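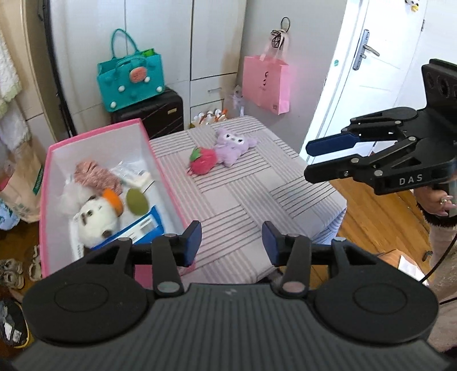

Two grippers, a woven-look tablecloth, a strawberry and its purple friend.

I have been promising a post about our rulebook since February, and now that version four is out of the printer I can finally write it. Yes, I am excited about a rulebook. I've had a soft spot for a good standard ever since I worked out why every plug in the house fits every socket, and home recording with hand-held grippers is at exactly the stage where somebody needs to sit down and write things out.

Quick background for anyone who came over from the allotment posts. I do part of my week for Trandmont, where we collect demonstrations of ordinary household handling: tidying, sorting, putting things in boxes and taking them out again. A person holds a gripper in each hand and does the job, and the recordings go off to be used in training. When I joined, the rules were a single sheet that said things like "move naturally" and "ensure good visibility". Everybody nodded at it and did something different. Efe Ogbonna (who taught me most of what I know) had a second sheet of her own, in pencil, and hers was the one people photocopied.

So the new rulebook is mostly Efe's pencil sheet, argued over for a very long time. It has 21 rules. I won't go through them all, but a few have changed how I work so much that I want to shout about them.

**Fingers open before anything else.** Every recording begins with both grippers fully open, and held there for a slow breath. It's a tiny thing! The old sheet never mentioned it, and when we went back through 152 older recordings we found people starting half closed, or already moving, or with one hand still coming up from their lap. You can't compare the beginnings of those with each other in any useful way. With the open start you get a clean edge, and you also see straight away if a finger is sticking.

**Leave the room alone.** My favourite, and the one that causes the most fuss. The instinct when you set up in somebody's bedroom is to clear it: suitcase in the hall, bags off the wall, shoes under the bed. Please don't. The rule now says you clear only what you could trip over or knock down, and the rest stays as you found it. A teal tote with pompoms on top of a suitcase in front of a wardrobe is what a bedroom looks like, and a helper that has only ever seen bare tables in bare rooms is going to have a miserable time in mine.

There is a privacy rule to go with it, naturally. Before you start, you walk round with the householder and ask about anything with a name, an address or a face on it. They decide what gets turned over. We write down that they were asked, and we don't write down what they moved.

**Say the task out loud first.** One sentence, no "and then". If you need "and then", it's two recordings. Efe fought hard for this and I was on the other side for weeks (I thought it would make everything choppy). I was wrong. "Put the strawberry in the box" is a sentence you can check afterwards. "Tidy up the toys and make it look nice" isn't.

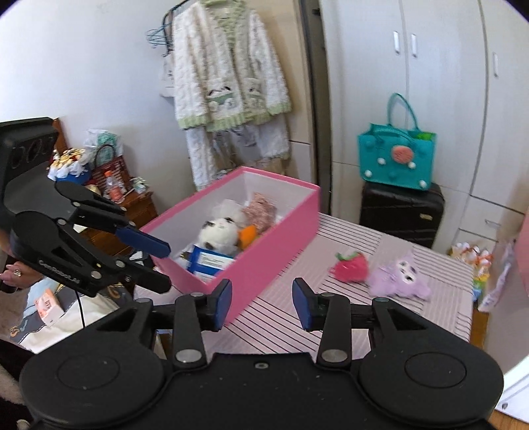
Containers get a whole page in the rulebook, and it's the page I'm proudest of. The trouble with a box is the edge. People reach for the thing they want, forget how long the fingers are, and clip the side on the way in or the way out. Our rule is to come over the rim from above, stop, look at where both fingers are, and only then go down. When one finger is over the rim and the other is still outside, as with the left-hand gripper on the pink box, that's the place for the pause. We also had a lively argument about how full a box should be. Cestier, whose handbook we borrowed a lot from, asks for one object per container, and I can see the appeal. But a panda in the middle with a fluffy white thing tucked behind it and a packet lying at an angle in front is a far richer little problem, so we kept the mixed box and added a line saying you name the object you're after, by colour as well as kind.

**No rescuing with your hand.** If something slips, you leave it where it lands, finish the motion, and mark the recording as a miss. The temptation to nudge a toy back with a knuckle is enormous. I still feel it. But a miss that is marked as a miss is worth keeping, and a quiet nudge spoils the whole thing. In the first batch under the new rules we marked 25 misses, and I was thrilled, as under the old sheet we had supposedly had none at all for months. Hmm!

**Soft things count as hard.** Plush toys look like the easy option, and new people always ask for them. They squash, they roll, they come up by an ear. We used to let people close the fingers as far as they would go on anything soft. Now you close until the thing moves with you and stop there. It took me an entire afternoon to get the feel of it and I enjoyed every minute.

**Check the cable.** Look where the lead runs before you lift. It mustn't cross in front of the fingers and it mustn't be under your elbow. I have nothing clever to add, just do it.

**Swap after a block.** Hands get tired long before you notice. Wrists first, for me, then the thumb. We changed from "take breaks as needed" (meaning never) to a fixed stop at the end of every block, with the grippers put down on the table and not held in the lap. Oyewole's people do theirs by the clock and tell me it works well, so we may switch in version five.

A few things I lost on, for the record. I wanted a rule on sleeves, with everyone's cuffs pushed back to the elbow. Efe said people wear what they wear at home, and in winter that means something fleecy, and the recordings are better for it. I also wanted a standard tablecloth! A plain grey one, washed and issued with every kit. Thank goodness that went down in flames. I've since become very fond of other people's tablecloths, the stripier the better.

We tried the draft on a group at Milummont before printing, mostly people who had never touched a gripper. Some 73 comments came back, and the commonest by miles was that the rules should be on one side of a card you can prop up in front of you. So now there's a card. It has the seven rules you need while your hands are full, in big type, and the rest stay in the booklet for reading beforehand with a cup of tea.

Still unsettled — what to do when two people share a job, one gripper each. We have a page of notes and no wording. I think the person nearest the container should call the task and the other should follow. Efe thinks whoever moves first should call it, wherever they are. We're going to try both ways with the same set of toys and see which one leaves us with fewer muddles.

If you record at home yourself and you've got a rule that isn't on a sheet anywhere, the sort you only realise you follow when a new person does it differently, please leave it in the comments. Those are the ones I'm after. Version five has plenty of blank pages.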